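Gandcombe Robotics Club: Questions We Keep Getting

Is this going to teach my kid to build robots?

Not really, and I would be wary of any after-school club that says it will. Members spend most of the year writing and testing code for a simulated arm in a simulated kitchen. They learn to break a chore into steps and find out why step two failed. A few go on to build things. Most don't.

Why a simulator? Isn't that a video game?

It's closer to one than I'd like. The physics are decent but forgiving, and a program that works on screen may do nothing useful on a real arm. We say so at the first meeting and we say so again in spring. The simulator is what we can afford, and it lets every team work at once.

What do the teams work on?

Kitchen tasks, for the Toromberg Student Challenge. Each team gets the same room and writes a program to move an item from one place to another. There is no remote control during a scored run.

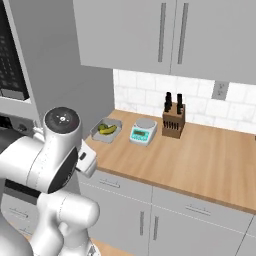

Scoring is where I have my doubts. The Challenge allows 520 points for a full run, and a large part of that goes to speed, so teams learn to rush. We add our own score for repeatability. Take a job that sounds easy, like lifting the banana out of the gray tray and setting it on the kitchen scale next to it. A team that does it fast once and then misses four times gets very little from us. The knife block at the other end of the counter is off limits, and touching it ends the run.

Do students use AI to write the code?

Some do. We can't stop it and I'm not going to pretend we can. What we ask is that any member be able to explain any line when Agathe Rolland, who coaches the Tuesday group, points at it. That has sent more than one program back for a rewrite.

What does it cost?

Dues are $645 for the school year. That covers the software license and the Challenge entry. It does not cover a laptop or travel. If the number is a problem, write to us before you sign up — we have a few reduced places, and they go early.

Does it help with college applications?

I have seen no evidence that it does. Please don't enroll anyone for that reason.

How big are the teams?

Up to 5 students. Larger teams end up with two people coding and the rest watching.

My child has never programmed. Is that okay?

Yes, though the first six weeks will be slow and sometimes dull. Beginners start in September. We don't take complete beginners after winter break.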